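The fan series I've been following since its pilot, Velora, put out episode 5 in March. It runs 2,526 frames by the maker's own count, all of it rendered at home by Byung-chul Shin on one machine. I watched it twice with the sound on and once without.

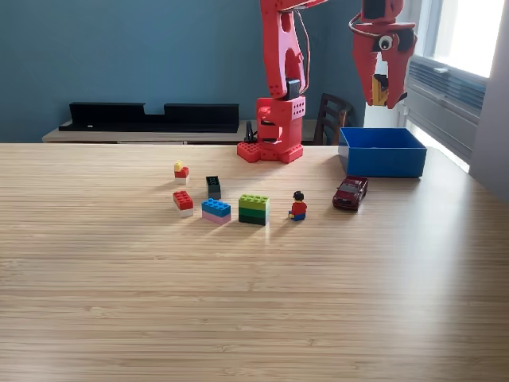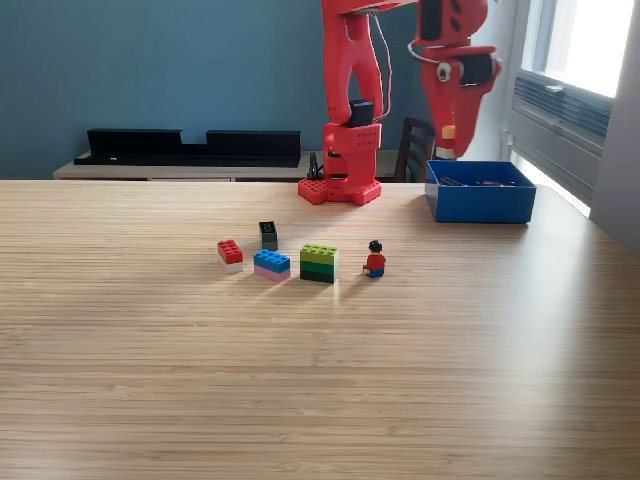 The first thing to note is the frame rate. Episodes before this one were animated on twos, so each pose held for two frames. Shin switched to ones for the airlock argument and stayed on twos everywhere else. The change shows most in the hands. Captain Koma's fingers now drift a little between poses, and I found that distracting until the second viewing.

Lighting is better. The bridge set used to have a flat gray fill with no clear source. It now has a key light from the left and a weak bounce off the floor. The Borer, the mining ship that takes up most of the plot, still has the old texture set, and the seams on the hull are easy to spot when it turns.

Hyun-seo Song wrote the script and voices Strazds, the ship's doctor. Her timing carries the middle section, which is one long joke about a form that has to be signed in 7 places. The lip sync is late in the last two lines of that scene. I checked it against the audio track and the offset is the same for both, so my guess is that a clip got nudged in the edit.

The comic that came before the series had a print run of 2,000. I have the second issue and would like to find the first. The airlock scene comes from it, according to Song's notes, with a different ending.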